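The sourdough is out of the oven and I am writing this at the kitchen counter with flour still on my sleeves, so if the page gets smudged, that's why. Best loaf yet! The last one spread out like a dropped hat. This one stood up, split along the cut exactly where I wanted it to, and made that crackling noise while it cooled, which I stood over and listened to like it was the radio.

I changed two things. The first was the flour. I finally opened the bag of Fidell rye I bought back in spring and used 200 grams of it with 300 of the plain white, and oh, the smell when the water went in. Like wet hay and apples. The second was leaving the dough alone. I have been a terrible fusser. I poke it, I lift the towel, I move the bowl to the sunny end of the counter and then worry it's too warm and move it back. This time I put it on the shelf by the stairs and went and cleaned out the pantry, and when I came back it had domed up and was wobbling like a custard when I nudged the bowl (one nudge, I'm allowed one).

The starter is called Olov. I don't remember why anymore. He lives in a pickle jar with a rubber band around it to mark how high he's climbed, and after a week of sulking in the fridge he went right over the band and out under the lid this morning. There was starter all down the side of the jar and on top of the butter dish. I was thrilled. I scraped what I could into a bowl for pancakes, and they were good too, sour and lacy at the edges, with the last of the plum jam. 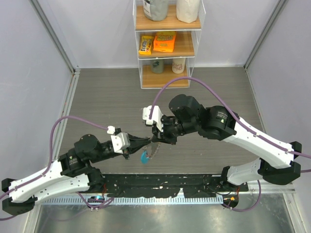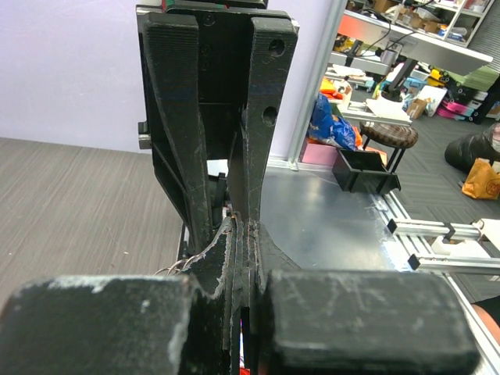

Negussie, June

Back at it after supper, with the windows open. It is still light out and the swifts are going over the roofs, so many of them, screaming their heads off. I took a heel of the bread out onto the step with salted butter and a sliced tomato and ate it watching them. The tomato was from the market and not quite ripe, but with enough salt I didn't care one bit.

Crumb notes, before I forget. Nice and open toward the top, a little tight at the bottom, no gummy line. The crust is darker on the left, so that oven really does run hot on one side and I should turn the pot halfway through the uncovered part. I'd also like a bit more salt next time. And I want to try the seeds! There's half a jar of sunflower seeds that came out of the pantry cleaning, along with 7 cans of chickpeas (when did I buy those?) and a box of Zalteck crackers so old that the picture on the front had faded to pale blue. The crackers went in the trash. The chickpeas are going to be soup, and then more soup.

I also found the banneton I was sure I'd left behind in the move. It was behind the big stockpot with a bag of candles in it. All this time I've been proofing in a colander lined with a dish towel, picking dough out of the weave afterward with my fingernails. I brushed it out and dusted it with rice flour right away and set it by the window so I can't lose it again. Tomorrow's loaf gets the proper rings on top, and I can hardly wait.

Plan for the morning: feed Olov first thing, before coffee. Mix by nine. More rye, I think, though not a lot more, and a spoonful of honey to see what it does to the color. If it goes well I'll make two and put one in the freezer, sliced, so there's toast for the rest of the week.

The butter needs to come out of the fridge tonight. I'm going to do that now, and then have one more slice, with the jam jar scraped out for whatever is left in the corners.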